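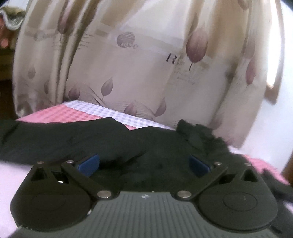

Larysa Dmytriv
Linens and fit-out, Pendham Hall

Set-up guide > Soft goods > Table cloths > Dark cloths, shaking out and folding

4. Dark cloths – from heap to shelf

Covers the dark Flasard 2000 cloths only. White ones are section 5, runners are section 6. Updated November 25, 2024, old version can go in the recycling.

A dark cloth bunched up in a heap, deep creases going every way, is the normal starting point. Fold the same day if at all possible. Creases left in overnight need the steamer and there's one steamer.

Before you start

Clear a long table and wipe it. Dry it too. Lint shows on the dark ones worse than anything, so no white towels on the same table.

Clean hands, no hand cream. Rings off if they have a setting that snags.

4.1 Opening it out

1. Don't pull from the middle of the heap. Find an edge and run your fingers along it till you hit a corner.
2. Hold that corner, keep going along the same hem to the next one.
3. Two corners in hand, step back and lift. Let the weight drop the rest.
4. Shake twice, away from the table. Outdoors if there are crumbs or candle bits.
5. Lay it across the table with the hem stitching face down. Label corner nearest you, on the left.

Note: dark thread on dark cloth, the hem is hard to see under the hall lights. Go by feel. The right side is smoother.

Caution: if it feels damp anywhere, stop. Hang it over the rail and come back. Folded damp = smell, and then the whole shelf has it.

4.2 Checking

6. Look along the surface from a low angle, not straight down. Wax and gravy show up as a shine.
7. Wax: leave it to go hard, lift off with a plastic scraper. No knives.
8. Other marks: put a safety pin beside the spot, cloth goes in the Maksymiv laundry bag. Do not scrub. Scrubbing takes the color out and you get a pale patch that never comes back.
9. Small holes under the hem are fine for the buffet tables. Anything bigger goes to Lev Romaniuk for mending, with a note pinned on saying where the hole is.

4.3 Folding

10. Fold in half lengthwise, hem to hem. Smooth from the fold out toward the hems with your forearm.
11. Lengthwise again. You should have a long strip.
12. Bring the short ends to the middle, leave a finger's gap between them.
13. Close it like a book. Finished width is 17 inches, which fits the shelf with a bit over. If yours is wider, open it back to step 11 and go again.
14. Stack with the folded edge facing out so the next person can take one without draging the rest down.

Note: for the big round cloths do step 10 with 2 people. One person can do it but the curve wanders off.

4.4 Putting away

15. Dark cloths go on the Stadonley shelving, left bay, second shelf up. Full set is 46. Write the number on the sheet, not on the back of your hand.
16. Pull the curtain across. Sun through that window faded the top ones last March, only along the fold, and they've been lining the coat rack ever since.

Caution: no boxes on top of the cloths. Not even breifly.

For steaming see section 7.

We use cookies to keep this site working and to see which pages get read. Accept all | Manage settings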